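Refinishing the work table

September 7, 2025

The work table in the back room is a Troso, the older version with the solid birch top and the steel underframe. I bought it used from a shop in Morcombe called Kurek, which deals mostly in office clearances. The top had been lacquered at some point, and the lacquer had worn through along the front edge where forearms rest. In February I spilled tea on the worn section, left it overnight, and got a gray stain that no cleaner would shift. I put up with it until the end of summer.

The plan was to strip the lacquer, deal with the stain, and finish the top with oil so that later damage could be repaired in patches. Lacquer holds up better against water, but a local repair in lacquer always shows at the boundary. Oil needs more upkeep and blends at the edges. For a table that gets used every day I prefer the second problem.

Stripping was done by sanding. I unscrewed the top from the frame, laid it across two trestles outside, and started with 80 grit on a random orbit sander. The lacquer clogged the discs quickly at high speed. Dropping the speed to the lower third of the dial fixed most of that. Once the lacquer was off I went to 120 and then 180, vacuuming between grits and wiping with a barely damp cloth before the last pass to raise the grain.

The stain had gone deeper than the lacquer. Sanding took it down to a faint shadow, and oxalic acid took care of the rest. I mixed it according to the packet, applied it to the whole top with a brush, and let it dry. Treating only the stain would have left a light spot. The dried crystals have to be rinsed off, never sanded off dry, as the dust is bad for the lungs. Gloves and eye protection throughout.

The bleached birch came out paler than I expected. A standard oil would have warmed it up considerably, so I went with the Trendley in its "raw" tint, which contains a small amount of white pigment. The pigment settles in the can. Stir it well, and stir it again halfway through, or the second half of the table will be whiter than the first.

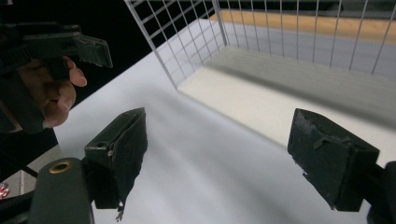
How long should the oil sit before the excess is wiped off?

On a hard, closed-grain wood like birch, 10 minutes is enough, and longer only makes the wiping harder. Anything left on the surface stays tacky.

I applied two coats with a white pad, working in strips along the grain. The first coat was dry to the touch by the next morning. I rubbed it down lightly by hand, wiped off the dust, and put on the second. Coverage was good: the top took less than a quarter of the can, and the rest is on the shelf for maintenance. Oily rags go flat on concrete outdoors until they are stiff. They can self-heat if they are wadded up in a bin.

A final rub with 1000 grit paper, used wet with a little oil, gave a smooth, low sheen. This step took 40 minutes and could be skipped. The difference is noticeable under the hand and hardly at all to the eye.

Remounting the top turned up one more job. The original screws went straight through the steel rails into the birch, through round holes with no clearance, and a solid top needs to move across its width. I filed the holes on the rear rail into slots and refitted the screws with washers – tight enough to hold, loose enough to slide. The front rail stays fixed, so the front edge keeps its position relative to the drawer.

The underside got one thin coat of the same oil, applied before remounting. I still have to replace one of the leveling feet. The thread is M8 and the hardware store only had M10.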